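Monday, evening

Second session on the trailer wiring. The old seven-pin socket on the Gronow came off with one bolt intact and the other three drilled out. Pin 4 had corroded down to a green stub, which explains the right turn signal working only when the trailer was empty and level.

Replacement is the Fena 13-pin. Ran new cable from the tongue to the rear crossmember, clipped to the inside of the left rail, with a drip loop ahead of the axle. Ground goes to its own stud this time, paint taken back to bare steel and greased after tightening. The previous owner had grounded everything through the hitch coupling.

Voltage at the rear lamp plug with the markers on: 12.1, against 12.4 at the tow vehicle battery. Acceptable for 14-gauge over that length. The old run was losing more than a volt.

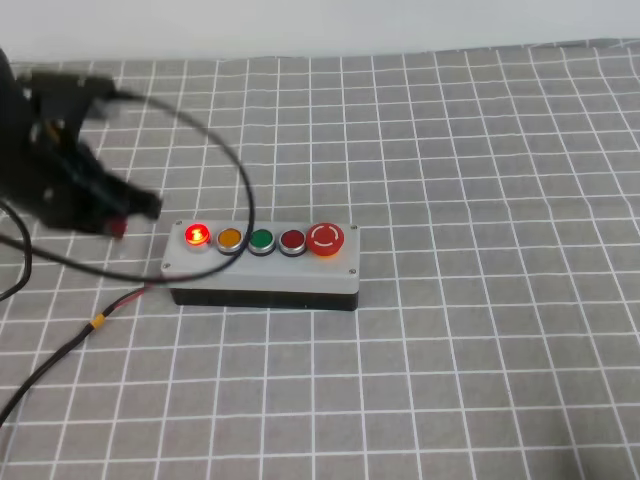
Button box on the gridded cloth, cable looped across the front.

Left to do: reverse lamp, license plate lamp, and the feed for the interior light. The Kultby junction box has enough spare terminals for all of them, but its cable glands are too large for the thin lamp cable. Will order the next size down – the rubber inserts I tried on Saturday let the cable turn.

Brake lamps still flash once at key-on. Probably the Evberg relay module testing its outputs. The leaflet covers bulbs only and says nothing on LED units. Will try a load resistor on the left side first and see if the flash goes away on that side.

Heat-shrink used up. Need more in the 1/4 inch, adhesive-lined, and a new tip for the iron.

Recent entries
Trailer wiring, first session
Wheel bearings, left side
Battery tray rust
Odometer at 2000 since rebuild
Spare wheel carrier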